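Coat and Garment Care Service: Frequently Asked Questions
Updated 7 Sep 2022

What does the Kodero service cover?
Cleaning, minor repair and off-season storage of coats, jackets and heavy knitwear. Leather, fur and down-filled sleeping bags are not accepted.

How should garments be prepared?
Empty all pockets, close zippers and remove detachable collars. Hang each piece on a hanger suited to its weight. Wire hangers distort the shoulder seam of a heavy coat and should not be used. 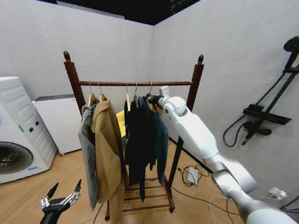

Coats and jackets on wooden hangers.

How are items identified?
A numbered cloth tag is stapled to the care label. Do not remove it until the garment has been returned and checked. Claims made without the tag must go through the Telik counter. 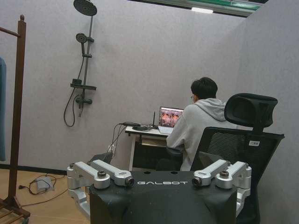
Which cleaning method is used?
The care label governs. Wool and wool-blend coats are dry cleaned under Program 606. Cotton and synthetic shells are wet cleaned under Program 807, with reduced drum action and a low-temperature dry. If the label is missing or illegible, a fibre test is done on the inside hem — this leaves a mark smaller than a grain of rice.

Can I choose the colour of replacement buttons?
Yes. Write the choice on the intake form. Horn and shell buttons are special order and are billed separately.

How long can garments be stored?
Up to 6 months per booking. Storage is in breathable cotton bags, not plastic. Bookings that begin in July are renewed once at the same rate.

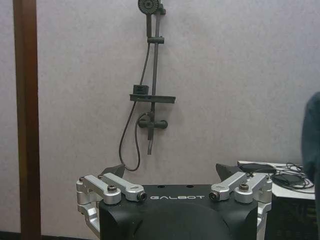
Renewals after that are charged at the rate posted on the renewal date. Garments left more than five weeks past the end of a booking are moved to the Skorkurow depot, and a transfer fee applies.

Who handles damage claims?
Mei Oyelaran, Garment Claims. Submit the tag number, the receipt and a written description of the fault. Normal wear, moth damage present at intake and fading along fold lines are excluded.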